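# Kitchen Station Tips: Preparing and Recording Steamer Tasks

Issued to operators at the Wesgate test kitchen. Maintained by Yufang Ye.

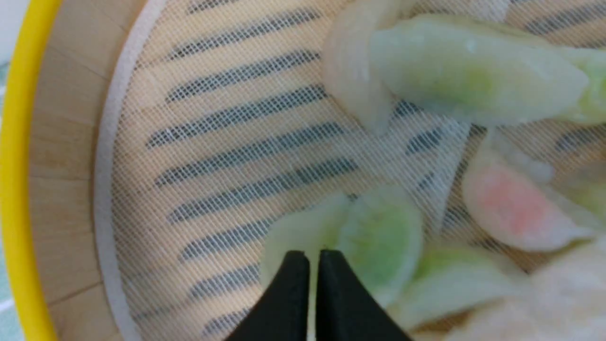
*Dumplings in a lined steamer, seen from the wrist camera.*

These tips apply to all operators who record demonstrations at the steamer station. They cover the food, the steamer, the gripper and the notes that go with each recording. Operators new to the station should read them alongside the Erkora arm handbook, which covers power, limits and emergency stops.

## Setting up the steamer

- Lay the mesh liner flat and press the border against the wall of the steamer. A raised border catches the fingertips on a low approach.
- Leave part of the liner uncovered at the start. The arm needs clear space in which to set a dumpling down, and the learning system needs examples of placing as well as picking.
- Do not arrange the dumplings in neat rows. Let some overlap and let others stand on edge. A policy trained only on tidy steamers performs poorly on a real one.
- Turn the steamer a little between recordings so that the slats do not always run in the same direction under the camera.
- Mix the colors. Green, pink and plain white wrappers should all appear over the course of a session, in unequal numbers.

## Care of the dumplings

Food for recording is kept apart from food for eating and must never be returned to the kitchen supply. Store it in the refrigerator marked for the station, on a tray, with space between the pieces. Dumplings that touch in storage will stick, and the wrapper tears when they are pulled apart.

Thin wrappers dry out under the work lights. Keep a covered tray to one side and change the pieces in the steamer after every five recordings. If the surface becomes tacky, dust it very lightly with cornstarch. Heavy dusting changes how the wrapper looks to the camera and should be avoided.

A torn dumpling may stay in the steamer if the filling is contained. Once filling reaches the liner, stop, remove the piece and rinse the mesh.

## Moving the gripper

1. Begin each recording with the fingers open and above the rim.
2. Choose one dumpling before moving. Changing the target halfway produces a hesitant path, and the system will learn the hesitation.
3. Lower the fingers beside the thickest part of the dumpling. Avoid the crimped edge, where the dough is uneven.
4. Close slowly until the wrapper just gives – then stop closing and lift.
5. Carry the dumpling over the steamer wall with room to spare. Set it down, open fully and rise straight up.

Where two dumplings lie close together, a gentle nudge to separate them is permitted and should be kept in the recording. Missed grasps followed by a successful second attempt are also kept. Do not reset the arm after a small error. Recordings in which the dumpling is dropped outside the steamer are saved under "failed" and are not deleted.

## Camera and light

Wipe the wrist camera lens with a dry microfiber cloth at the start of the session and again after any work near steam. Pieces close to the lens will look soft, and operators need not correct for this. The focus setting is fixed and is to be left alone. Close the blinds before recording. Changes in daylight should be introduced only when the session plan calls for them.

## Labels and notes

Each recording receives a one-line instruction in plain words, such as "pick up the pink dumpling and place it on the open side." Name the color whenever more than one color is present. Do not use menu names or the name of the filling.

The September plan calls for 117 accepted recordings from this station. Peiyu Wei reviews the files and will return any with a missing instruction. Questions about wording go to her as well.

## Cleaning up

- Wipe the fingers with warm water and mild dish soap, then dry them fully. Do not spray the gripper.
- Peel the liner from one side, rinse it in cool water first and hang it up. Hot water sets the starch in the weave.
- Brush the bamboo with plain water. Soap soaks into it and leaves a smell.
- Stand the steamer on its side to dry, with air on both faces. It must not be stacked or closed while damp.
- Discard all used dumplings in the lidded bin and sign the station sheet.

Spare liners are kept in the drawer beneath the Mulcahy scale. Report the last one taken to Dehua Song.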